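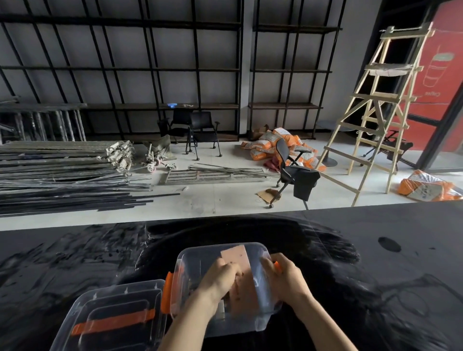
Ticket 551, Rivdale site store, small parts boxes
Category: storage and consumables
Status: closed, with one follow-up

Reported fault: lids on the clear latching boxes do not stay shut once the boxes are filled with scaffold small parts and stacked. The boxes are the Liem pattern, clear body, clear lid, one latch on each side. The ones with the orange latches are the ones affected. Contents are spring pins, washers and spare bolts for couplers. Each box also gets a colored card stood up against the inner wall so the contents can be read from the side without opening the lid. The salmon-pink card is the one for pins. Filling and carding is done on the black table by the pipe stack.

Symptom as logged: latch closes with a click, box goes on the shelf, and by the next morning one side has lifted. Two boxes tipped when pulled out and the pins went across the concrete. Reporter asked for replacement latches.

Entry 1, 7:40 a.m.
Pulled 5 boxes from the shelf, all loaded. Checked latches for cracks at the hinge. None found. Swapped latches left to right on two boxes. The lifted side stayed where it was, so the fault does not travel with the latch. Replacement latches not ordered at this stage.

Entry 2, 8:15 a.m.
Emptied the same boxes, closed them and left them stacked for two hours with the shelf load on top. All lids held. Empty box is good. Fault needs contents.

Entry 3, 10:30 a.m.
Weighed the contents. Bolport lists a limit of 700 grams per box on our supply sheet. Heaviest was well under that. Overloading ruled out. Refilled one box with pins and no card, closed it, stacked it. Held. Refilled a second with the same weight of pins and a card in place. Near side lifted inside half an hour.

Entry 4, 11:20 a.m.
Measured the cards. The current batch is cut to 109 mm high. Internal height of the box with the lid down is 106. With the card pushed to the bottom the lid is already bearing on its top edge before the latches go over. The latch on the card side takes up the difference and lets go when the shelf gets knocked. Checked one card from the previous batch, found behind the shelf: 102 mm, clears with no contact.

Entry 5, 1:05 p.m.
Second cause found while checking the first. Small items get under the card. If the card is put in after the parts, it rides up on whatever is lying at the foot of the wall, and even a short card can then touch the lid. Tested with a single washer under the edge of an old card. Contact at one corner, lid visibly bowed. Removed the washer, lid sat flat.

Cause: new card batch too tall for the box, made worse by cards standing on loose parts. Latches not at fault.

Fix applied:
All cards trimmed to 100 mm with the guillotine in the Prasen office.
Affected boxes emptied, wiped out and refilled.
Order of work changed. Card goes in first, into the empty box, pressed down until it touches the bottom along its full width. Hold the rim with the other hand or the box slides on the tabletop. Parts go in after that.
Check before latching: lay the lid on and look along the side. There should be a gap between card and lid. If the lid rocks, take it off and start again.
Close both latches at the same time with a thumb on each.

Retest: refilled boxes stacked overnight with full shelf load. All lids down on both sides at 7 a.m. Shelf struck by hand at each end, no change. Pulled one box out by its latch and carried it to the table, no movement at the lid.

Note on the marks: some cards have a few small dark dots or holes in them. These do not matter to the fit. Use those cards up.

Note on cleaning: the tabletop was left streaky after the last wipe-down and grit gets dragged onto the undersides of the boxes. Use a damp cloth, then a dry one.

Follow-up: the card template on the shared drive still has the 109 height. Needs changing to 100 before the November reorder. Assigned to stores desk. Ticket closed on the boxes, template item stays open under the same number.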